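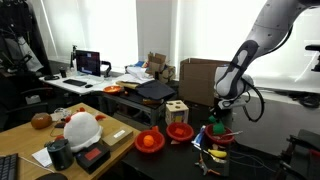 The owner of Handstead, a toy repair and resale shop on the main street in Vundinport, does not like the word "vintage." She says it makes people think they should put a toy on a shelf.

"Most of what comes in here is ten or fifteen years old and has been chewed," she said. "It isn't vintage. It's used. I want it to get used again."

She opened the shop after leaving a job in hospital purchasing. The first stock came out of her own basement and her sister's. She now takes in toys from families in town and from as far away as Hafstein, cleans them, fixes what can be fixed, and sells them at prices she sets herself with a pencil. In the last full year she sold 2,866 items. She knows the number because she had to give it to the bank.

We spoke in the back of the shop on 3 Nov 2022, before opening. She asked that her name be left out, as she has had people turn up at her house with boxes.

I asked what sells best.

"Wood," she said. "Blocks, trains, anything with shapes that go in holes. A wooden toy can be sanded. If a corner is rough you take the rough part off and it's fine. With plastic, once it cracks, you're gluing it, and I won't sell glued plastic for a child under three. That goes in the bin out front for parts."

She has rules like this for most things. Stuffed animals are washed twice and kept apart from everything else until they are fully dry. Anything with a button battery is opened and checked to see that the cover screws down. If the screw is missing she replaces it or she doesn't sell the toy. Painted toys with no maker's name on them are turned away at the door. "I can't test paint. I don't have the equipment and I'm not going to guess."

Puzzles are counted. This is the job she likes least, and she does it herself in the evening with the radio on. A puzzle with one piece missing is marked down by half and the missing spot is shown on the label. A puzzle with more than one missing is given to the craft box.

"People say, who would buy a puzzle with a piece missing? Grandparents. They don't care at all. They want something for the table when the kids visit."

The repair side of the business is smaller than she expected. Handstead took in 162 repairs last year. Most were wheels, hinges and strings. She charges a flat fee for anything that takes under half an hour and calls the customer if it will take longer. A few people have said no at that point and picked the toy up as it was. She doesn't charge them.

Music boxes she sends out. A retired clock repairer two towns over does them when he feels like it, and the wait can be months. "I tell everyone that up front. If it's for a birthday, I tell them to buy something else."

I asked whether she worries about the big stores.

"I don't compete with them. A new set of stacking cups costs next to nothing. I can't wash and dry a used set for less than that, if you count my time. So I don't take cups anymore. I take the things that cost real money new and don't wear out." She gave a play kitchen as one case. It sells the same afternoon it goes in the window, and she has sold the same one three times to three different families as their children grew out of it.

She has tried selling online. A site called Fitisero listed her stock for a season and took a cut of each sale. It worked for small things and badly for anything heavy. Shipping on a box of wooden train track came to more than the track was worth, and customers were upset when they saw it. She stopped after that.

"Somebody emailed to say I was cheating her on the postage. I sent her the receipt. She didn't write back."

What she did keep was the lending shelf. For a small monthly fee a family can take two toys home and swap them whenever they like. There are 21 families signed up now, which is as many as she can manage with the shelf she has. Some come every week. One family has had the same marble run since spring and shows no sign of bringing it back. She hasn't asked for it.

She was firm about what parents get wrong when they donate. They hold on too long, she said. A toy goes to the attic with its parts scattered, and by the time it reaches her the instructions are gone and mice have been in the box.

"Bring it in the week the kid stops playing with it. Put all the pieces in one bag and tie the bag to the toy. That saves me an hour."

Her own children are grown and live out of state. She kept one thing of theirs, a pull-along dog with a new string. It sits by the register and has a tag on it saying it is not for sale. People still ask.

November is the start of her busy stretch. She will stop taking in repairs in the second half of the month so she can get through what is already on the bench, and start again after New Year. Donations are accepted all year, mornings only, at the side door. She asked me to mention the side door, as boxes left at the front get rained on.

14 comments

Share this story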